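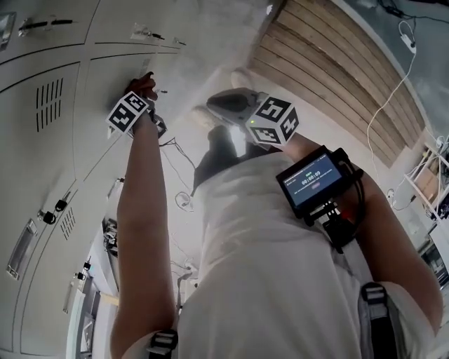

Why do buildings with many users need rules for shared storage?
Space in such a building costs money whether it is used or not, and a store without rules soon fills with things that have no known owner.

Chapter 2
Storage in Shared Buildings

Chapter 1 dealt with entrances, corridors and stairs. We now turn to the places where people leave their belongings while they work, study or swim. These are often planned last, and many of the complaints a building manager receives can be traced back to them.

The main case in this chapter is the sports centre at Lokavness, which opened with 60 lockers for its members. By its second winter it had 1,179 members and a waiting list for lockers that was longer than the list of people who held one. Corinne Yazzie, the manager at the time, tried 2 schemes. Under the first, each locker was let by the year. Under the second, lockers were free but had to be cleared by closing time. Her notes on both are used in Section 2.3.

A shorter case, the Medeo library, shows what happens when bags are kept behind a staffed counter. It should be read alongside the table of staffing costs in Section 2.4.

Terms used in this chapter
Allocated storage: space given to one named person for a set period.
Open storage: space used by whoever arrives first.
Turnover: the number of different users a space has in one day.

2.1 Estimating demand
Begin with the busiest hour of an ordinary day in November, when people carry coats.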